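Ticket: Cable sorting episodes rejected at upload, gripper width reads wrong
Project: Grisomer / two-arm tabletop tasks
Opened by: Ayodele Ugwu
Assigned to: Kidus Araya
Opened: September 18, 2024
Priority: Normal
Status: Closed, with one follow-up

Ayodele Ugwu wrote:

Hi Kidus, and thank you again for sorting out the login trouble so quickly last time, I owe you a coffee. I have a new one for you and I'm afraid it's a bit of a ramble.

We're collecting the cable sorting task for Grisomer. The target is 400 good episodes, and up to yesterday it was going along nicely. Each episode starts with cables on the table between the two baskets, and the operator brings the arms in, picks up a cable and puts it away. Then the table gets reset by hand and we go again. The cables get laid down a little differently every time, because Nokholm (the training side) asked for plenty of variety in the starting positions. 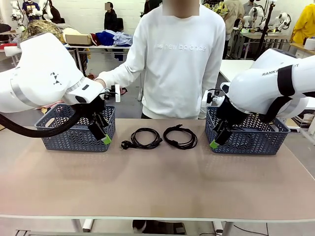 What changed this morning is that the upload check started throwing out episodes that looked perfectly fine to everybody at the station. The message is always the same:

CHECK FAILED: gripper_width does not return to open value at episode end

I watched a few of the rejected ones all the way through, at normal speed and then slowly, and the fingers open up at the end every single time. So either the check is being fussy or the number it reads is off. In the log I see a width of 700 at the end of the episode, and on the good days it was 780. (I don't know what unit that is, please forgive me.) It's only the one gripper, too. The other one still comes back to 780 like clockwork.

Things I've already tried, so you don't have to ask:

Restarted the recording program. No change.
Restarted the whole station, arms included. No change.
Swapped the operator, in case it was a matter of how far the hand control was being let go. No change.
Cleaned the lens on the wrist camera, which I know has nothing to do with it, but I was there anyway and had the cloth in my hand.

I've asked the team to keep recording in the meantime and put the episodes in a separate folder. Please shout if you'd rather we stop!

Kidus Araya wrote:

Hi Ayodele, what a nice thorough report, I wish they all came like this. No need to stop. The joint data and the video in those episodes should be fine, and if it's only the width that's off we can correct it afterward without losing anything.

The unit is just raw counts from the finger motor, so it doesn't mean anything in inches and you haven't missed a thing. My first guess is that the zero point for that gripper has shifted. The closed position gets saved when you run the calibration, and if something small was between the pads at that moment, or the pads weren't seated the same way, every reading after it would be off by the same amount. Did somebody swap pads or run a calibration recently?

Could you also open the gripper all the way with nothing in it, hold it over a clear bit of the tabletop and grab me a wrist camera view? I'd like to see whether the two fingers are opening to the same angle and how the pads are sitting.

Ayodele Ugwu wrote:

I asked around and yes, the calibration was run last night after the Laitinen update, and it hadn't crossed anyone's mind to mention it. I'm sorry, I should have started with that question myself. Fresh view from the wrist camera:
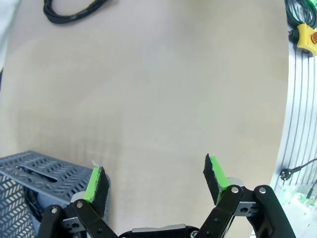

Wrist camera, gripper open and empty, green pads facing each other

Kidus Araya wrote:

Lovely, thank you. Both fingers look to be opening at a similar angle, so I'm not worried about the linkage, and all the pivot screws I can see are in place. Two things I did notice. There's a little white flake at the tip of the left pad, and the black foam behind the pads is rough along the edge, with a jagged point sticking up on the right one. I can't tell you from a picture that either of them caused this, but I'd tidy up both before calibrating again.

Please do it in this order:

1. Wipe both green pads and pick off the flake.
2. Trim the foam so it sits below the top of the pad. Small scissors are fine - just keep clear of the green part.
3. Close the gripper on nothing and look between the pads from the side.
4. Run the calibration for that gripper only.
5. Open and close it 20 times and send me the open readings.

Ayodele Ugwu wrote:

All done, and it took less time than writing this ticket did! All 20 readings came back at 780. We recorded a handful of new episodes afterward and every one passed the check. The team is very happy, and so am I.

What should we do with the separate folder?

Kidus Araya wrote:

Wonderful news. Leave the folder where it is and please don't rename anything in it. I'll add the offset to the width values tonight and run them through the check again, and whatever passes will go into the main set with a note saying it was corrected, so Nokholm can leave those out if they prefer.

Closing this one. Follow-up opened under Skusstead: show a warning at the station when a calibration gives a different open reading from the one before. I'm hoping to have it in by November.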